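Section 4. Setting Up and Maintaining the Carrying Case

This section applies to the molded carrying case supplied with the Clumico hand tool set and to its replacement, available from Staduvau service counters. It covers opening the case, returning tools to it, and routine care. Instructions for the tools themselves are given in Section 5.

4.1 Before opening the case

Place the case on a level surface at bench height. The work surface must be able to carry the full case with both halves laid open side by side. Allow 80 cm of clear width.

1. Set the case down flat with the lid facing up. The lid is the half bearing the Clumico label on its inner face.

2. Turn the case until the carrying handle is toward the person who will be opening it.

3. Check that both latches are fully seated. A latch that stands away from the side wall may have released during transport, and tools may have moved out of their compartments.

4. Wipe off any grit from the outer shell with a dry cloth.
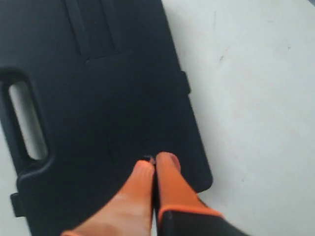
5. Release the latches one at a time, holding the lid down with the other hand. Do not pry a latch with a screwdriver or other tool.

6. Raise the lid slowly and lower it until both halves lie flat on the work surface.

Caution: Do not let the lid fall open. Repeated dropping will crack the hinge, and hinge damage of this kind is not covered by the warranty.

Caution: Never lift the case by one half while it is open.

Note: If the case has been stored below freezing, leave it closed indoors for 25 minutes before releasing the latches. Cold plastic is brittle.

4.2 Returning tools to the case

Each compartment is molded to the outline of one tool. A tool that does not lie below the rim of its compartment is in the wrong place or is facing the wrong way.

1. Collect the tools in a parts tray before beginning. A shallow round steel tray with a raised rim is suitable, and the Aguiar tray listed in Appendix B may be used.

2. Wipe each tool clean. Oil left on handles will transfer to the case and attract dust.

3. Close the jaws of adjustable wrenches fully before putting them away. The compartment will not accept a wrench with its jaws open.

4. Return the largest tools first, then work down to bits and sockets.

5. Press each tool down with the palm of the hand until it is held on both sides.

6. Look over both halves for empty compartments. Compare them with the contents list in Appendix A before closing the lid.

Caution: Do not force the lid. If it does not close under light hand pressure, open it again and find the tool that is standing high.

Questions concerning tools left out between jobs are received regularly by the Mistodach help desk, and the following exchange is reprinted from the customer bulletin of 24th February.

Question received: Our shop keeps the adjustable wrench in a steel tray beside the open case during the working day. Is this acceptable, or should it go back after each use? 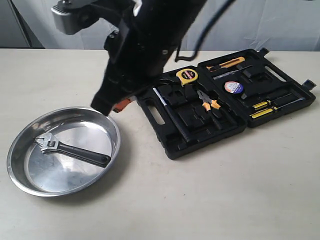
Mistodach help desk: Either practice is acceptable. A wrench may stay in the tray during the shift, provided the tray is dry and is not also used for solvent or cutting fluid, which will soften a rubber-coated handle in time. We do ask that all tools be back in the case at the end of the day. Most requests for replacement wrenches that reached us in January came from shops where trays were left out overnight.

4.3 Routine care

Clean the case every 15 working days, or sooner if it has been used outdoors.

1. Remove all tools.

2. Brush out the compartments with a soft, dry brush.

3. Wash the shell inside and out with warm water and mild dish soap. Do not use acetone or paint thinner.

4. Leave the case open until it is fully dry, then return the tools as described in 4.2.

Note: The hinge is rated for 3000 openings and needs no lubrication.

Store the case flat. If it must be stored upright, rest it on the edge opposite the handle and place nothing on top of it. For replacement latches, see Appendix B.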